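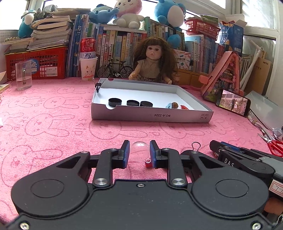

Prelum Tabletop Set

Small-object handling demonstrations, recorded by hand with two grippers

Prelum is a recorded set of table-clearing and tray-sorting demonstrations, supplied with the recording procedure and the scripts we use to train and score a policy on it. It is intended for labs that already have a two-finger arm and want it to pick up small household things on a table that has other things on it.

The set was recorded at Brunditz with hand-held grippers. No robot is needed to record more of it. The person holds one gripper in each hand, does the task, and the camera mounted on each gripper records what a wrist camera on an arm would see. Finger opening and gripper position are logged along with the video.

What you get

Demonstrations: 4,000
Single-gripper demonstrations: 2,000
Two-gripper demonstrations: 2,000
Held-out layouts for scoring: 497
Object groups: 6
Recording guide, printed and as a file
Training and scoring scripts
Calibration sheet for the finger opening

Grippers, arms and computers are not included. The objects are not included either, but the guide lists them by group with sizes, and most can be bought in any general store.

The task

Each demonstration starts with a shallow tray on a covered table. Some objects are inside the tray and some are on the cloth. The operator moves objects into the tray, out of it, or from one spot on the cloth to another, following a short written instruction. "Put the hair clip in the tray" is a typical one. "Move the walnut away from the binder clip" is another. Instructions are stored as plain text next to the recording, and there is one instruction per demonstration.

The six object groups are:

Clips (hair clips, binder clips)
Nuts and other hard irregular things
Flat discs, caps and rings
Balls and other round things that roll
Small pointed or thin items
Paper and soft packaging

An object can appear in a demonstration without being part of the task. We did this a lot. A policy trained only on tables where every object matters will reach for anything near the fingers, and we wanted recordings where the closest object is the wrong one.

Background

Most of our early recordings were made on a bare gray bench with a plain curtain behind it. Policies trained on those did well on the same bench and badly in the next room. The current set was recorded on ordinary tables with whatever belonged there left standing: books, toys, cups, boxes, a phone. The cloth is patterned in part of the set. Window light was not blocked, and it changes between recordings.

We do not label the background objects and we do not mask them. If you want to train with masks, you will have to make your own. Corina Jitaru, who ran the recording, tried masking on a part of the set and found that the policy became worse at stopping above the tray wall, so we left it out of the standard scripts. The masked runs are described in the guide in case they are useful to you.

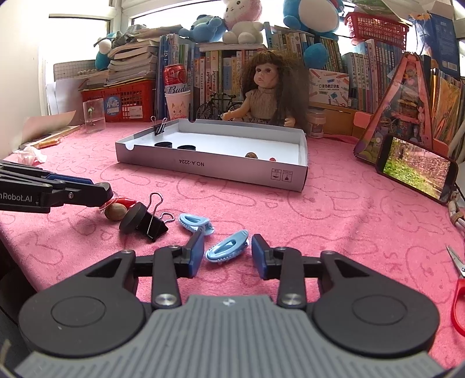 Approach and grasp

Every recording is divided into four marked parts: approach, close, carry and release. The marks are placed from the finger opening log and then checked by a person. Approach ends when the fingers begin to close. Close ends when the opening stops changing. Carry ends when the fingers begin to open, and release runs to the end of the recording.

Operators were told to hold the gripper still for a moment before closing, with the object between the two pads. This adds a little time to each demonstration. It also makes the last part of the approach much easier to learn, and it was the single change that helped most with the clips. A clip lies low on the table and its long side can point in any direction, so the fingers need to be turned to the right angle before they come down. In recordings made without the pause, operators corrected the angle while closing, and the policy copied the correction at the wrong time.

For round objects the pause matters less. What matters there is closing slowly. The guide gives a closing speed for each object group.

Two grippers

In the two-gripper half of the set, one gripper usually works while the other waits at the side of the table or holds something in place. Handing an object from one gripper to the other appears in some recordings but it is a minor part. We recorded the waiting gripper with the same care as the working one. Its camera stream is included in full, and in many layouts it has the better view of the tray.

The second gripper will often be visible in the first gripper's camera. On an arm setup it would be too, so these recordings were kept.

If you have one arm, use the single-gripper half. You can also train on the working gripper's stream from the two-gripper half, and the script has a switch for that. Expect slightly worse carrying near the center of the table, where operators tended to steer around their own other hand.

Results

We scored on the 497 held-out layouts. None of them repeats an arrangement used in training. A layout counts as passed if the named object ends up where the instruction says and nothing else has been moved out of its starting place by more than its own width.

Clips and discs were the strongest groups. Nuts came next. Balls failed more often, nearly always because the first touch pushed the ball before both pads had reached it. Thin pointed items were the weakest group by a clear margin. When these fail, the fingers usually close just above the item and come up with nothing.

Two findings that we did not expect:

Policies trained on both halves of the set did better on single-arm layouts than policies trained on the single-gripper half alone, even with the number of demonstrations kept the same.

Objects already inside the tray were harder than the same objects on the cloth. The tray wall is low, but operators came in at a steeper angle to clear it, and there are fewer recordings at that angle. Version 2 of the set will have more of them.

The full score table, with each object group listed separately, is in the last section of the guide. Please use the separate scores when you compare against us. An overall average hides the thin items.

Recording your own

The procedure can be used with any hand-held two-finger gripper that has a wrist camera and logs its finger opening. Your gripper should have pads of a similar width to the fingers on your arm. If the pads differ a lot, redo the calibration sheet and record a fresh group of clips before anything else. Clips show a mismatch sooner than the other groups.

Before each session:

Wipe the pads and the camera covers.
Open and close each gripper fully and check that the log returns to zero.
Place the tray, then the objects, then read the instruction.
Start both grippers from rest and let the log run before you move.

Change the layout after every demonstration. Moving one object is enough. Stop if your wrists get tired, as the approach becomes less steady well before you notice it yourself.

Recordings that go wrong should be kept and marked as failed. The scripts skip them by default. We used ours to set the threshold for an empty grasp, which is the check that tells the arm to try again.

Compatibility

The scripts read video and logs from one folder per demonstration. A converter is included for sets made with the older Dika recorder. Files from the Mocanu logger can be used without conversion if both camera streams were saved, but the part marks will have to be placed again.

Arms need a gripper that can report its opening. Force sensing is not required and is not used.

Ordering

Prelum is licensed per lab. A lab license covers everyone working at one address and includes corrections to the set as they are released. Teaching use is covered. Use in a product that is sold needs a separate agreement.

The set ships on a drive with the printed guide. Version 2 is planned for August, and labs that hold a license at that point will be sent the new recordings without a further order.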